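From: Aswood list
Date: 28 May 2020
Subject: Re: [aswood-laundry] Folding striped knits

Thanks for the replies so far. I've copied the question again for people reading the digest.

> Does anyone fold knits on the bed instead of a table? My table
> is too small and the sleeves hang off. I also can't decide whether
> to hang them or put them in the drawer. Mine are mostly cotton,
> bought from Zorno, and the shoulders go out of shape.

I use the bed. A fuzzy blanket is fine as long as you pull it flat first, or the creases end up under the knit and you fold it crooked. The mustard one with the navy and white stripes is the hardest of the lot to get square.

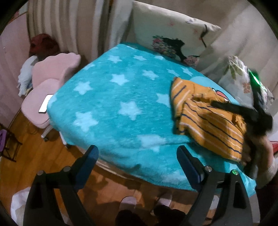 Start with the piece face down and smooth it from the middle out. Bring both sides in, then fold up from the bottom. With stripes, line up the lines at the edges and the rest follows. Don't hang heavy knits. I lost two good ones that way in January.

Once it is folded, pick it up by the thick part and not by a corner. Blankets come last, after the knits are off the bed. I put mine away on the shelf, with the star print facing in so it doesn't collect lint.

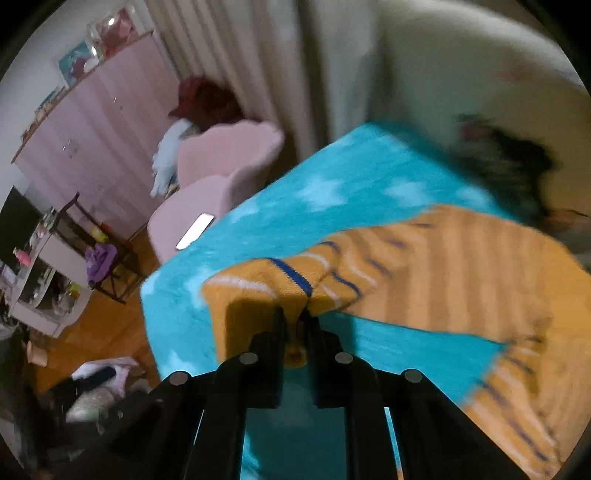 Aswood Home Laundry and Mending Club

On the other question, about drawers: mine hold more if the knits stand on edge. Bruria liners fit if you trim them. I haven't tried the Tosh ones, so if anybody has, please post to the list.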